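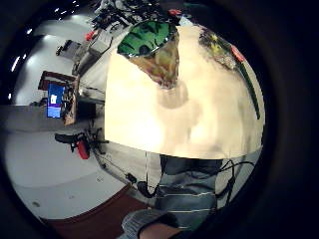

I have been putting off the flower box since February. It is one plastic bin that holds every fake flower, stem and leaf I have bought, been given or pulled out of a broken wreath, and by this fall the lid no longer closed. So I carried it to the cream table and started taking things out. Two yellow blooms were tangled up with brown stems and some pale speckled bits, and a coral-red flower ended up next to them near the curved edge of the table. I left those together for a while, mostly to see if I liked the colors side by side. I do, more than I expected to.

My rule for this box was simple. If a stem had bare wire showing or the petals had faded, it went in the trash. If I had not used it in two years and could not say what I would use it for, it went in the giveaway bag. Everything else got wiped down and sorted by color. The wiping took the longest. A dry paintbrush works for the dust that sits deep in the petals, and a damp cloth with a drop of dish soap is fine for plastic leaves. I don't wash the fabric ones anymore. I did that once with some Rumimport roses and the red dye ran into the sink and onto a good towel.

Most of the yellow flowers came from Hanska, the craft store that closed. I spent 20 dollars there on the last day and got far too much. The wires on those are stiff and they hold a bend, so I kept all of them. The cheaper stems I picked up later bend once and then snap, and there were nine of those in the trash by the end.

I also had to decide what to do with the arrangement Tapio Riihimäki gave us when we moved in. It had come apart at the base and the foam was crumbling all over everything else in the box. I threw out the foam and kept the greenery. He asked about it the last time he visited, so it will go back into a pot where he can find it.

For storage I went with long, flat Tresovard boxes that slide under the bed. Each one is 80 centimeters long, so most stems fit without bending – the tallest branches still have to go in at an angle. Yellows and oranges are in one, reds and pinks in another, and all the green is in the third. I wrote the colors on masking tape on the short end.

The giveaway bag is by the front door. I still need to buy a block of new foam before I can start on Tapio's pot, and I want something with a wide base this time, because the old one tipped over whenever the window was open.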